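Nirnix 900 Dual Fuel Range Cooker: review

Print | E-mail

By Chih-ming Choi

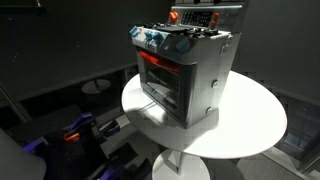

Toy cooker with black pan supports and light-blue knobs.

The Nirnix 900 is a freestanding dual fuel cooker with a gas hob, a fan oven on the left and a smaller conventional oven with a grill on the right. It is 900 mm wide and sells for £1,097 from Grutine, delivery included and fitting extra. I have used it as the only cooker in my house in Nondside since February. It replaced an older Ng of the same width, so the worktops and the gas point were already in the right places. Hsiu-ying Man, who bakes far more than I do, used it on several evenings and kept her own notes on the ovens. Where we disagree I have said so.

Installation

The cooker comes on a pallet with the plinth, pan supports and shelves packed in the main oven. It is heavy enough to need two people even with the doors removed. The doors lift off without tools once the hinge catches are flipped forward, and the manual shows this clearly.

The gas inlet is at the rear right and the electrical terminal block at the rear left. Anyone whose supply is the other way round will need a longer hose, and it must not run behind the fan oven flue. The electrical side needs its own circuit. My fitter levelled the cooker from the front, but the rear feet can only be reached from behind, so the levels should be checked with a straight edge before the cooker is pushed fully home. Mine had to come out again once for this.

A stability chain and hook are supplied. The wall fixing for the hook is not.

Hob

There are five burners: two small, two medium and a wok burner in the centre. Ignition is built into the controls and worked at the first press on all of them when the cooker was new. The front left burner now sometimes needs a second press after the hob has been washed down. Drying the electrode with kitchen paper cures it.

The wok burner is strong and has separate control of the inner and outer rings on a single tap. The change between the two has a definite click. Turned to the inner ring only, it will hold a wide pan of stock at a bare simmer. The two small burners do less well. At their lowest setting they are still too fierce for a small pan of white sauce, and I use a heat diffuser for anything that might catch. The old Ng went lower.

Pan supports are cast iron, in three sections, with rubber feet. They sit flat and do not rock. The joint between the left and centre sections falls close to the edge of the medium burner, and a small moka pot has to be placed with some care. The burner caps are enamelled and have begun to dull at the rim.

Main oven

I checked temperature with a separate oven thermometer on the middle shelf, allowing the oven to settle before reading it. At a setting of 160 the thermometer read 163. At the higher settings the error was no worse, and I have not bothered to correct for it. Recovery after the door is opened is quick.

Evenness is good from side to side and fair from front to back. With a full tray of plain biscuits the back row took colour first, as it does in most fan ovens with a single rear element. Turning the tray once solves the problem. Hsiu-ying Man found the same with sponge tins and moved hers forward on the shelf, which left very little clearance at the door glass. She rates the oven higher than I do for bread. She puts this down to the steady floor temperature with a stone in place, and her loaves were certainly better than mine.

The shelves have stops, but the stops are shallow. A heavy roasting tin pulled out to the halfway point makes the shelf tip noticeably. Telescopic runners are sold separately. For a cooker at this price one pair should be in the box.

The interior light comes on with the selector and stays on. It cannot be turned off while the oven is hot. The door is triple glazed and the outer pane stays warm to the touch after a long roast.

Second oven and grill

This is a narrow, tall cavity with top and bottom heat. It warms up slowly. I use it for plates, baked potatoes and anything in a deep dish. The grill is electric, runs with the door closed only, and covers the centre of the pan well. The outer edges of a full load of toast come out pale.

Noise

The cooling fan starts soon after either oven is switched on and keeps running after it is switched off. The pitch is low and steady. It can be heard from the next room with the door open. The oven fan itself is hard to detect over it.

Controls and timer

The controls are metal with printed markings on the fascia. After regular wiping the markings are intact. The pointer on each one is a shallow groove, difficult to see under a cooker hood with the light off. A painted line would have been better.

The timer is a small digital unit with three buttons. It must be set after a power cut before the main oven will work. The second oven is not affected. Setting an automatic end time takes more presses than it should, and the buttons are small for wet hands. The minute minder is easy to use and loud.

Cleaning

The fascia is brushed steel and marks readily. Wiping along the grain with a damp cloth and then a dry one is enough for daily use. The side liners in the main oven unhook, but the rear panel is held by four screws. The inner door glass comes out once the top strip is unclipped. I would do this with the door off and flat on a towel.

Grease collects in the gap between the hob tray and the rear upstand. A cloth will not reach it. I use an old toothbrush.

Verdict

The Nirnix 900 has an accurate main oven and a very good centre burner. The small burners do not turn down far enough, the shelves need better stops and the timer is fiddly. Anyone replacing a cooker of the same width should check the position of the gas inlet before ordering. I would buy it again for the oven, and I would add the runners to the order.

Rating: four out of five.

Print | E-mail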